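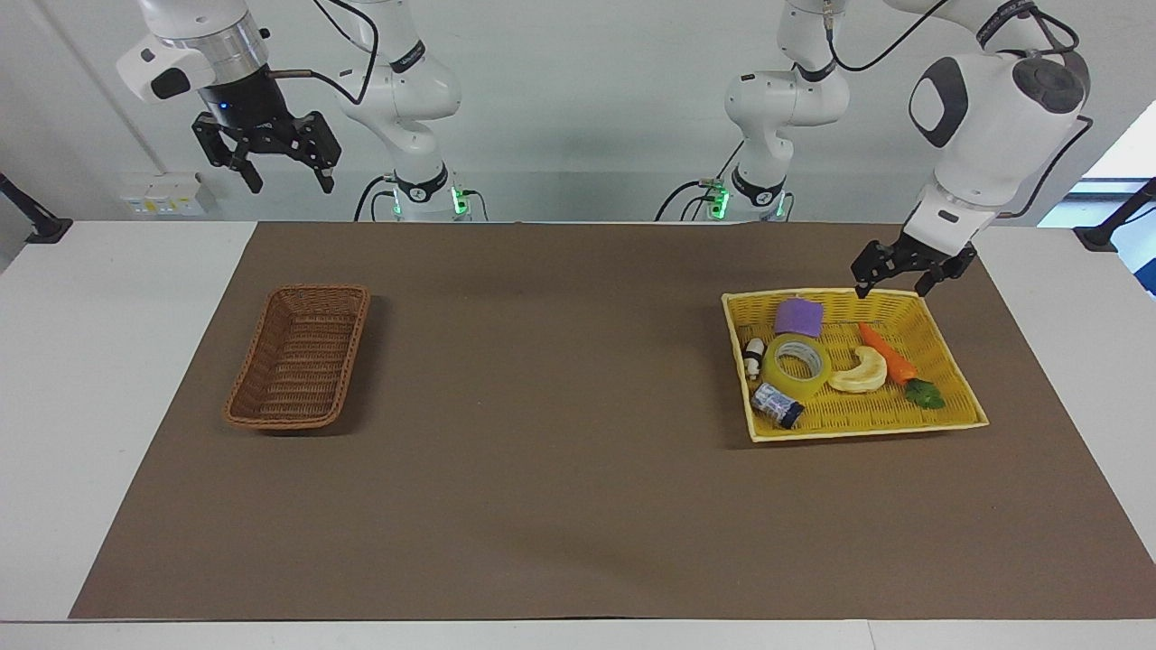 Two baskets, one brown mat, seven small things. The brown one is still free.

I have a theory that a household can be judged by how many of its baskets have a job. Mine would be judged harshly. I own baskets the way other people own opinions, which is to say I picked them up over the years without much thought and I defend them when company comes.

The yellow one is the bigger of the two and has been the catchall since December, when I cleared the top of the bookcase and needed somewhere to put what had been living up there. The idea was that it would be a waiting room. Small items would sit in it briefly and then be called to their permanent homes. You can guess how that went. The waiting room filled up and the permanent homes never phoned.

The brown wicker one has the better looks, with a twisted rim and a nice tight weave, and for that reason I have been saving it. For what, I could not tell you. I bought it at Cledier, the homewares place that smells like candles all the way out to the parking lot, and it has spent most of its life holding air.

So this week I finally sat down to sort. I followed the method in a booklet called The Prostover Hour, which came free with a set of drawer dividers from Plindia (the dividers did not fit the drawer, but that is a separate post and possibly a letter). The method goes like this. You put down a plain mat so nothing gets lost against the table. You put the full basket on one side and the empty one on the other. Then you move only what belongs together, and you are not allowed to get up, look anything up, or tell yourself the story of where a thing came from.

That last rule finished me. I am all story. I can give you ten minutes on a roll of tape -- where I bought it, what I meant to wrap, who ended up getting a gift bag instead. The booklet allows an hour for the whole house. I used 43 minutes on one basket, and a fair amount of that was spent deciding whether tape is a tool or a supply. (Supply. I have made my peace with it.)

Then there is the toy food. I have no play kitchen anymore. It went to a cousin's house ages ago, and most of the groceries went along with it, but a few stragglers keep turning up behind things. A plastic carrot is hard to throw away. It is also hard to file. It isn't decor, it isn't dinner, and when I tried putting it in the toy bin upstairs I felt I was sending it off to live with strangers. The banana is the same problem with a curve in it. 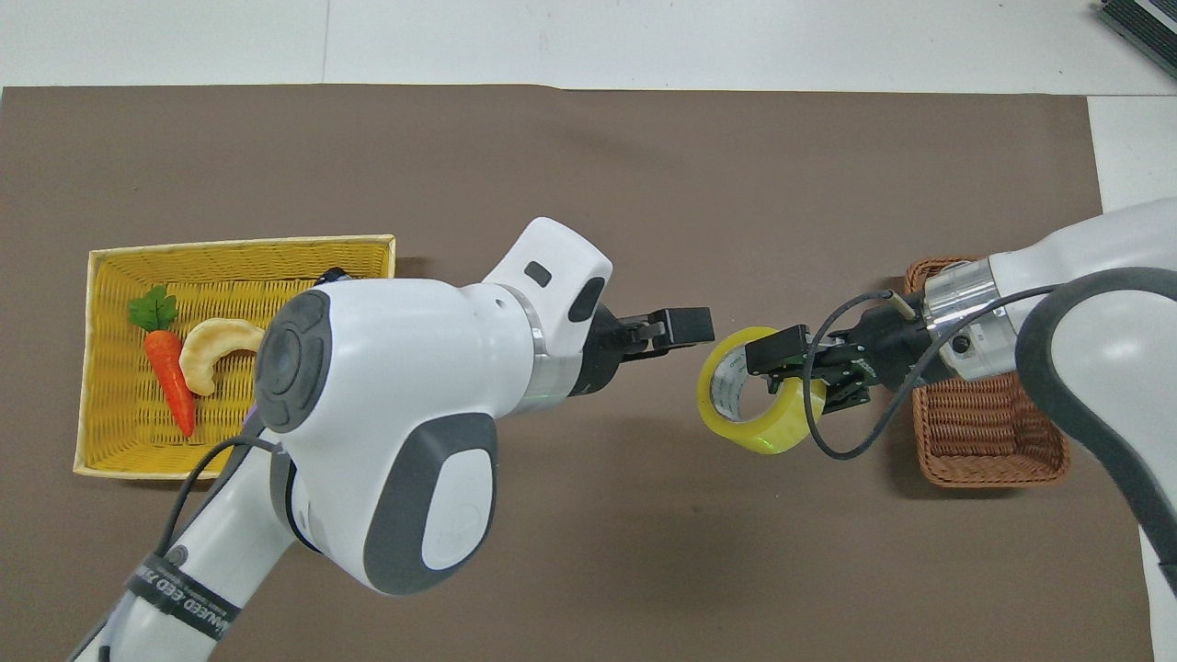 Gatti wrote in after I grumbled about all this in the last newsletter, and the advice was to stop sorting by what a thing is and start sorting by who is going to come looking for it. The tape goes near whoever wraps. The carrot goes near whoever is three years old and visiting. If no one is ever going to come looking, there is your answer, and it goes in the donation bag before lunch.

I resented this for a whole afternoon, mainly on the grounds that it was better than the booklet. Then I tried it. The tape is going in the hall drawer with the scissors, where I look for it every single time anyway and then act surprised. The produce is going in the low cupboard by the back door, which small visitors open first no matter what you tell them.

As for the brown basket, I am thinking of giving it the mail. I realize mail is how good baskets go bad. I'll give it until December.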